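**Plultow lets visitors teach its simulated robot arm**

Thursday, February 10, 2022

I spent most of yesterday afternoon at the Plultow office in Voltirton, driving a robot arm that doesn't exist. Well, it exists on a screen. You hold a controller, you move your wrist, and the simulated arm moves its wrist too, and every try gets saved so the software can learn from it later.

The team opened the doors this week to anyone who wanted a turn, and I signed up the minute I saw the notice. They're after all kinds of hands, clumsy ones included (hello!). By the time I sat down they had 261 saved runs from 79 people, and they'd like a lot more before the spring.

My job was grocery boxes. Reach down, close the two fingers on the box, lift it, set it back where you got it. Sounds like nothing, right? I needed eight tries before I got one I'd show my family. There's no feeling in the controller at all, so you're judging the squeeze purely by eye, and I kept coming in too far to one side and knocking the thing flat.
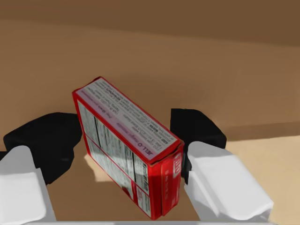 The trick, which a very patient staffer finally shared with me, is to slow way down for the last little bit and line up your own wrist first - then close. Once I quit rushing I got three decent ones in a row and was ridiculously proud of myself.

The runs go into a training set called Marwat, and the program that learns from them is Orar. I asked if Orar was any good yet. The answer was a shrug and "on boxes, sure," followed by a long story about soup cans that I only half understood. They also let people correct it partway through a lift, grabbing control with a button when it starts to wander. I liked that part best - it's a bit like teaching a teenager to park.

Sessions run through the end of the month and last as long as your wrist holds out. You don't need any experience, and they'll walk you through the buttons. The next thing on the list is a drawer task, planned for September, and I've already put my name down.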